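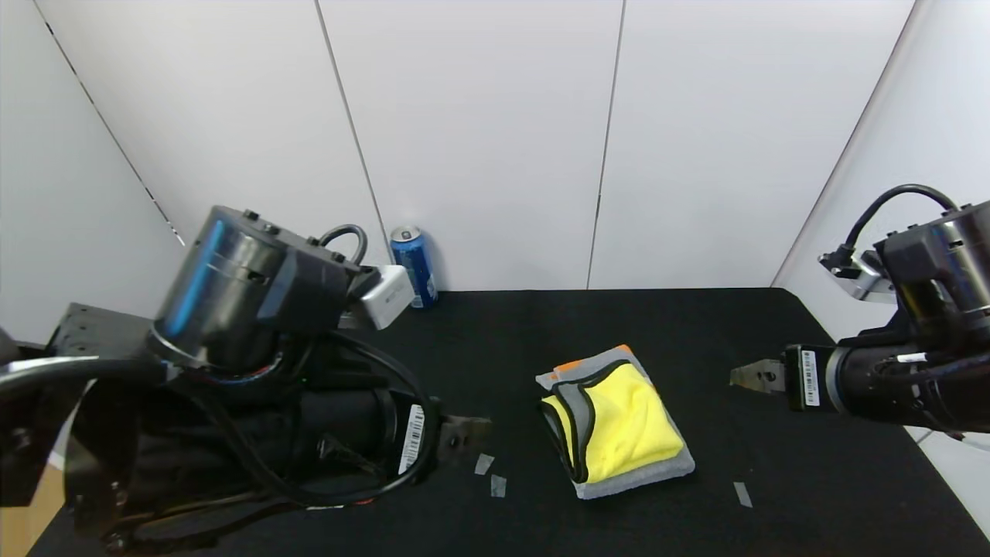

Home Projects Reports People Contact

Can a Machine Fold the Cleaning Cloths Yet?
Project report by Hélder Carvalho and Vasco Guerreiro

1. Why we picked this chore

When we sat down to choose a topic, Vasco wanted dishes and I wanted laundry, and we spent a good part of an afternoon going back and forth (very politely, I should say). What settled it was my summer job at Haltitthorpe, a small cleaning company where the last task of every shift is to fold the cloths that come out of the dryer and stack them on the shelf for the morning crew. It is dull work, and everyone there is wonderfully quick at it. We wondered how far a two-armed robot could get with the same job, and whether Haltitthorpe would ever want one.

We wrote our own control program, which we named Florkis, and borrowed the grasp planner called Meduvitz from last year's group. Many thanks to them for leaving such readable notes!

2. What we asked the arms to do

Each trial had four steps: find a corner, lift the cloth, bring the second gripper in to hold it, and lay it down folded. We ran 40 trials in July, always with the same kind of microfiber cloth you would use on a car or a kitchen counter. We counted a fold as good if the cloth could go straight onto a shelf without a person touching it again, and we agreed on that rule before the first trial so that neither of us could get generous later on.

3. What happened

The arms made 11 good folds. Another 4 were close enough that a person could have fixed them with one tug, but our rule was our rule and they went down as failures.

Most of the trouble came early, at the corner. Microfiber is thick and soft, and a gripper that closes a little too far in picks up a whole handful of cloth where we wanted a single layer. Once the fabric is bunched like that, the second arm has no clear edge to look for, and Florkis would search for a while and then give up, sometimes after a very long wait that tested our patience more than I would like to admit.
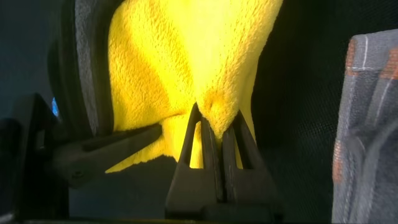 Figure 1. Yellow microfiber cloth gathered between the two gripper fingers.

The laying down went better than either of us expected. If both grippers had a proper hold, the fold was usually neat, and Vasco said more than once that it was tidier than his own.

4. So, is it ready?

For Haltitthorpe, we would have to say no, at least with our program. A person folds a cloth in a few seconds while chatting about something else, and our best trial was much slower than that. We can imagine it being useful overnight, when speed matters less, but only if the failures drop a great deal, because a crumpled cloth still has to be folded by somebody in the morning.

5. What we would try next

We would like to slow the fingers down near the edge and have the arm give the cloth a small shake before the second grasp. Vasco is also keen to try the Stergiou method of sliding along a hem to reach the corner, and he has already started reading up on it. Thin cotton towels are on our list too, once the microfiber numbers improve.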